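What the two-armed bench has done to our afternoons

I work in the packing and returns side of a small toy firm called Starham, and have done long enough to remember when the most advanced thing in the building was the tape gun. For a while now we've had a pair of robot arms on a table at the far end, learning to handle alphabet blocks. I'm not an engineer, so take all of this as one packer's opinion, but I've had a lot of tea breaks to form it in.

When management first told us (it was October, I think, because we were already up to our necks in Christmas orders) the mood was grim. People went quiet. Someone worked out on the back of a delivery note how long it would be before we were all out on our ears, and it was a very short sum. The people from Mellex came in to set it all up and they were perfectly nice, but they kept saying "the operator" when they meant one of us, and that didn't help.

The job they picked was the one I'd have picked myself, mind you. Returned block sets come back in all sorts of states, and somebody has to get the blocks out, line them up, look at them and put them in rows again. It's dull, it's fiddly, and after 60 trays your neck is made of concrete. The arms do it by squeezing a row between them and holding it like a sandwich. 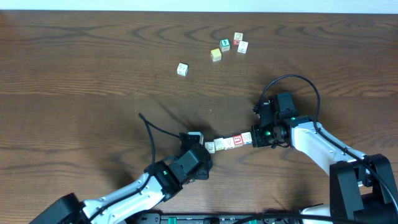

Ruwan Pathirana thinks I'm far too soft on the whole business. Dull work is still work, he told me, and if you take away the easy hours you're left with eight hard ones, and has anyone put the wages up for that? He also said he used to do his best thinking on the block trays and now he doesn't get to think at all.

I've gone back and forth on that one. He has a point! The trays were where you could drift off a bit, or have a proper natter with whoever was next to you. Since the arms came, the two of us who used to sit there get moved wherever there's a gap, so it's customer complaints in the morning and damaged stock after lunch, and both of those need your full brain. I go home more tired than I did. My neck's better, though, and I'm not being funny when I say that counts for a lot at my age.

What nobody upstairs seems to have planned for is the amount of looking after the thing needs. A worn block, one where the print's gone faint or the corners have rounded off, is something I can judge in a blink. Is it nice enough to sell again, or does it go in the seconds box? I've handled these blocks for years and I couldn't write down how I know. So the arms line them up and one of us still has to come over and say yes or no, and that's skilled work if you ask me, even if it's never been called that on a payslip.
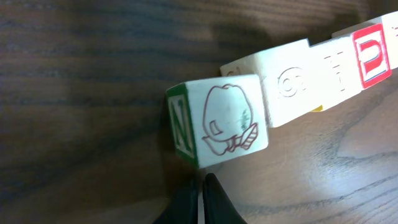 Who gets asked

My real grumble is about who gets listened to. We had one meeting before it all started, and it had 17 slides, and the word "efficiency" was on most of them. There were 5 minutes left over for questions. Then the arms arrived and for weeks the settings people were puzzling over things that any packer could have told them, like which way round a customer expects to see the letters, or why you don't pile the awkward ones together.

Compare that with Barajas, the warehouse over the road where my sister-in-law works. They brought in a sorting machine from Zurado and let the floor staff try it first, for a full month, and write down everything that annoyed them. They ended up with a list of 281 complaints (I've seen it, some of them are very rude) and the fitters went through the lot. She still moans about the machine, obviously, but she moans about it the way you moan about your own car.

I'd like a bit of that here.

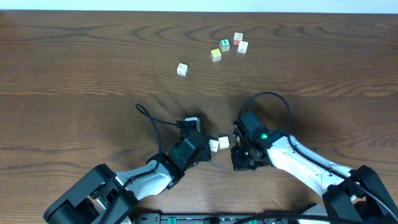 And I'd like it in writing, too, because goodwill has a way of leaving when the manager does. If the arms save hours, tell us how many and tell us where they've gone. Some could go on training, so that the ones who want to learn how to run the bench can do it properly — I'd put my name down tomorrow. Some could go on letting people breathe between the hard jobs, and that would answer Ruwan as well. At the moment the hours just vanish into more orders.

I don't want the arms taken out. I've said so to Ruwan and he's still speaking to me, more or less. But the next meeting is in the new year, and I've asked for an hour of questions this time, and for the slides to be sent round beforehand so we can read them over a cuppa.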